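# Red, black and white towels: can they share a wash, and how do you keep them apart?

**Ferhat Dağdelen**
Posted February 11, 2022

I have three kinds of small towels – red, black and white – and a front loader with the door at the bottom, so everything happens close to the floor. I keep a woven basket next to the drum for them. My last white towel came out pink after one load with a red one at 200 minutes on the long program. I would like to know two things. Can I ever put these colors in the same load? And is one basket enough, or do I need a separate one for each color? The basket is a shallow rectangular one from Şimşekoğlu and the laundry corner has no room for a hamper.

Folded side by side, the three take up this much room:

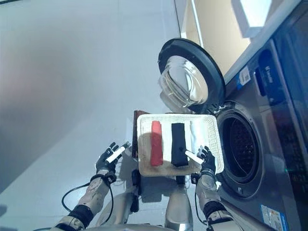 ## 2 replies

**Ullow**

One basket is fine. The drum is where the color moves, so sort there.

1. Wash the red one by itself until it stops bleeding. To test it, wet a corner, press it with a white paper towel and look for pink. If you see any, it isn't ready.
2. Once the red one passes the test, wash it with the black one in cold water. Black hides a little stray dye.
3. Keep the white one out of both of those loads. Take it out of the basket before you start on the dark ones, so there is no chance of grabbing all three together. Then you are left with only the red and the black in there, and half the basket is free.

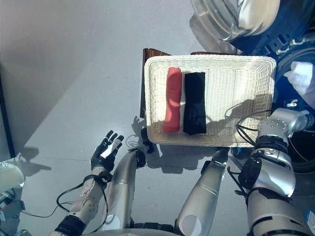 4. Run the white one last, or save it for the next batch of whites. Warm water is OK for plain cotton, but check the label.
5. Look inside the rubber door seal after every load. A small cloth can sit in the fold, and if it is a red one it will go through the next wash with your whites.

For the pink towel, don't dry it. Heat sets the dye. Soak it overnight in cool water with oxygen bleach, following the amount on the package, then wash it again alone. I have saved two towels this way and lost one.

Folding in strips like you do is good. Always put the colors in the same order and you won't have to think about it. Don't set damp towels in the basket, though – wicker holds moisture and can leave marks on white cotton.

**Zedden**

I wash everything together on cold and never had a problem. Mine are old, maybe that helps. Spin speed doesn't matter for color, by the way, I use 800 for towels and they are fine.

**Ferhat Dağdelen**

Thanks to both. I did the paper towel test on the red one and it left pink, so it goes alone for now. The white one is soaking. I will keep the one basket. The label on the black one says cold only, which I had never read.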